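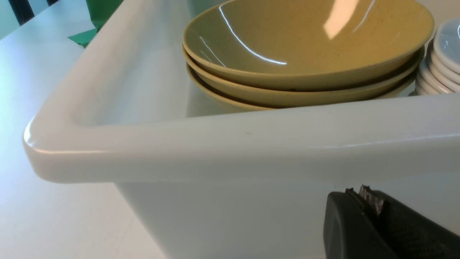

White vessel basin on a pale countertop, near corner of the rim.

Vessel sink on a pale white counter: silicone the base, or leave it dry for leveling?

Asked in Bathrooms & Plumbing - 3 answers - 1,735 views

I am replacing a drop-in sink with a rectangular vessel basin in a hall bathroom. The basin is a Dusska, fired clay, bought from the Plornance outlet in Hundham as a discontinued model. It came with no paperwork. The outlet says the manufacturer no longer supplies a sheet for it.

The counter is new, installed by a fabricator in July. It is a solid surface product, pale white, 3/4 inch thick on a plywood subtop. The drain hole is already cut. The faucet is wall mounted, so there are no holes in the deck apart from the drain.

Facts so far:

Set dry on the counter, the basin rocks. With the front edge pressed down, a feeler gauge reads 0.060 inch at the back left corner of the foot. The other corners are in contact or close to it.

The counter itself checks flat with a 24 inch straightedge in both directions. It is level side to side and falls very slightly toward the front.

The underside of the basin has an unglazed foot ring that follows the outline of the bowl, set in from the outer wall by 5/8 inch. The foot is where the rocking comes from. I moved the basin to a second surface (the table saw) and it rocks the same way.

There is no overflow in the basin.

The questions:

First, is it acceptable to take up 0.060 inch with silicone alone, or should the foot be ground flat? I own a variable speed wet polisher with diamond pads but have never used it on fired clay.

Second, does the bead go under the foot, around the outside of the foot, or both? The installer who did my neighbor's ran a bead around the outside only and left a gap at the back as a weep. He says a leak at the drain should show itself on the counter and not run into the cabinet. That sounds reasonable but I have seen other instructions that say to seal the full perimeter.

Third, with no overflow I assume I need a drain without overflow ports. The one supplied with the old sink has them. Can the ports be sealed, or do I have to buy another drain?

The trap is 1-1/2 inch PVC and comes out of the wall at a height that works with the new drain, so there is no question there.

- Marlene Honorato

Answer 1 - marked as accepted

Taking these in order.

Rocking. Fired clay moves in the kiln and a foot that is out by a sixteenth is normal for a piece this size. Your 0.060 is just under that. I would not grind it. The foot is the thinnest glazed-to-unglazed transition on the part, and a pad that catches there will lift a chip of glaze up the outer wall where it will be seen. Grinding is worth the risk on a gap of 1/8 inch or more, and at that point I would return the basin instead.

Silicone alone will fill 0.060 but it should not carry the load while it is uncured. Shim it first. Use clear hard plastic shims, the wedge type sold for toilets, cut down so they end inside the foot ring. Set the basin, slide shims in from the open corner until the rocking stops, and mark their positions on the counter with painter's tape. Lift the basin, tack each shim down with a dot of silicone, let the dots skin over, then set the basin for good. Do not use wood shims. They swell.

Before the final set, wipe the foot ring with denatured alcohol and let it dry. The unglazed surface holds kiln dust and silicone will bond to the dust. Wipe the counter too. If the fabricator left a wax or polish on it, check the care sheet for what removes it.

Bead location. Under the foot, continuous, 1/4 inch bead, 100 percent silicone, neutral cure. Avoid acetic cure on a new solid surface top unless the fabricator has approved it. Lower the basin straight down and do not slide it. Clean the squeeze-out at once with a plastic scraper and then a cloth with a little alcohol.

On the weep gap, your neighbor's installer has borrowed a practice from toilets, where it makes sense. At a vessel sink, most of the water you need to stop comes from above: splash, wet hands, a cleaning cloth. It runs down the outside wall, goes under the foot, and finds the drain cutout. A gap at the back lets it in. A leak from the drain body goes down through the hole into the cabinet in most cases, whether there is a gap in the bead or not. Seal the full perimeter and look in the cabinet now and then.

Drain. Do not seal the ports. There are 4 of them on most such drains and the sealant will be in the path of the stopper linkage or the threads. Buy a drain for a basin without overflow. A grid drain that stays open is preferable, as there is then no way to fill the basin and walk off.

Sequence for the final assembly:

Shims tacked and skinned.
Drain body through the basin with its upper gasket or putty, as the drain maker specifies. No plumber's putty if the counter maker prohibits it, and many do, as the oil stains.
Bead on the foot, basin down.
Mounting washer and nut from below, hand tight plus a quarter turn. More than that pulls the bottom of the bowl down against your shims and can crack it.
Leave it 24 hours before connecting the trap.
Fill test with a plug or a rubber disk over the grid, 15 minutes, dry paper towel under every joint.

- Ctibor Sokol

Comments on this answer

Marlene Honorato: Thank you. Is a quarter turn enough if the washer is the foam type? The drain I have on order shows a tapered rubber washer and a separate foam one.

Ctibor Sokol: The tapered rubber goes against the underside, taper up. The foam one is normally the upper gasket between the flange and the basin. If both are intended for below, the instructions in the box will say so. A quarter turn is for rubber. Foam compresses further, so watch the washer and stop when it is evenly flattened.

Answer 2

I put mine in with no silicone at all, just the drain nut. It has been there 4 years. It turns a little if you lean on it but goes back. Mine is round though and glass, with a ring under it. If you ever want to change the sink you will be glad it isn't glued.

Comments on this answer

Ctibor Sokol: A round glass bowl on a mounting ring is a different case. The ring centers it and the gasket is compressed by the nut. A flat-footed rectangular basin with an uneven foot would be bearing on two or three points, and the nut would be loading it in bending. As for removal, silicone cuts with fishing line or a thin wire saw in a few minutes.

Answer 3

Agree with most of answer 1. Two additions.

Check the fall on the counter before you shim. You say it drops very slightly toward the front. If you shim for rocking only, the basin floor takes on whatever fall the counter has. On a rectangular basin with a flat bottom the slope to the drain is small to begin with, and a standing puddle at the front is a common complaint. Set the basin on the shims, pour in a cup of water and watch where it goes. Adjust then, while it is still dry fit.

Second, the height. Nobody has asked for it. Measure from the floor to the top of the rim. A vessel on a standard vanity can finish at 37 inches or higher, and for a hall bathroom used by children that matters. Mine is a Lau, lower than most, and it still came out taller than I wanted. Check the spout as well - you want a few inches from the spout to the rim, and the stream should not land directly on the grid or it will splash over the front.

Comments on this answer

Marlene Honorato: Rim is at 35-1/2 inches, so that is fine. I did the water test this evening with three shims in. It left a puddle at the front left the size of a playing card. I took the back shim down one step and it clears now, with a slight rock remaining that I can only feel with both hands on it. Will the silicone deal with that?

Ctibor Sokol: Yes. Leave 15 lb or so of something soft in the basin overnight so it cures in the seated position. A bag of sand on a towel works.

Related questions

Neutral cure silicone has not set after three days (153 views)
Grid drain or pop-up for a guest bathroom
Removing putty stain from a light countertop
Wall-mounted spout too short for new sink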